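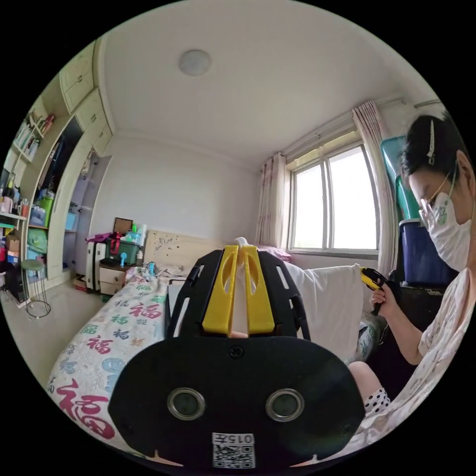 I have been wanting to write about our spare room for ages, and February finally gave me the push! Anyone who has slept in it (hello, Els) will remember it as the place where ironing went to be forgotten and where you had to climb over a suitcase to reach the bed. It's a small room and I used to blame that for everything, but what it has always had going for it is daylight, and lots of it. The big window with its two panes and white frames does so much of the work that I've stopped looking at lamps altogether. The walls are still plain white and I'm leaving them that way, because the teal chair by the window looks so cheerful against them, all glossy and bright, and I'd hate to give it any competition. The dark blue storage bin with the white rim has found its spot down there too, and I'm far fonder of it than anyone should be of a storage bin.

The bin was the turning point, really. I'd read a piece by Orhun Karaca about giving every loose thing in a bedroom one home and one home only, and I thought, right, I'm having a go at that. So everything came out on to the bed. Phone chargers, odd socks, half a jigsaw, 13 birthday cards I'd bought and never sent (sorry, everyone!). Whatever belonged in the room went back, and the rest went downstairs in four carrier bags that sat in the hall for longer than I'd like to admit.

Next up is the curtain question. There's only a thin rod over the window, so nothing heavy, and I'm torn between a pale linen pair from Trellstead and a cotton one I saw in Hattar, on the shelf by the tills. The linen is lovely but it's 95 pounds, and I could nearly do the whole bed for that. Els says linen. Els isn't paying!

I've also started doing 15 minutes in there every evening after tea, with the radio on, and I'm enjoying it so much. Last night I refolded all the pillowcases and found the missing one from the striped set, inside a duvet cover, of course. If you have thin curtains that survive a hot wash, please tell me which ones, I'm all ears.

Contact | Copyright Nimusby | Back to top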